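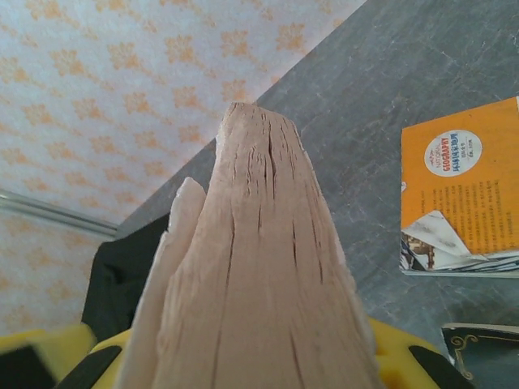 Siobhán Mulligan thinks I should throw out every episode where the gripper picks up two pieces at once, and I'm not so sure, so I'm asking here. We're collecting pick-and-place examples with a hand-held gripper for a small policy. We have 294 so far, and in 104 of them both pieces come up together, the thin one leaning on the bigger one. The instruction text just says "pick up the piece." Do I cut them, relabel them, or leave them alone?

Print | E-mail

Caoimhe Sheehan
Relabel! I dumped all my double grasps once on the Costello set and really regretted it, because the policy then froze any time two things were touching (which at my place is always). Write "pick up both pieces" and keep going. I'd also record some new ones where you pull just one off the other, or it'll never learn there's a choice. Our last set ended up at 1,091 episodes and the relabeling took me 4 evenings with a lot of tea.

weltamico_fan
depends on your gripper

Mestberg
Agree with Caoimhe mostly. Watch the ones where the second piece slips out halfway through, though. Those I do cut, or I split them at the slip. And don't tidy the table between takes, a bit of clutter helps.

Contact us | Copyright Britara Help | Back to top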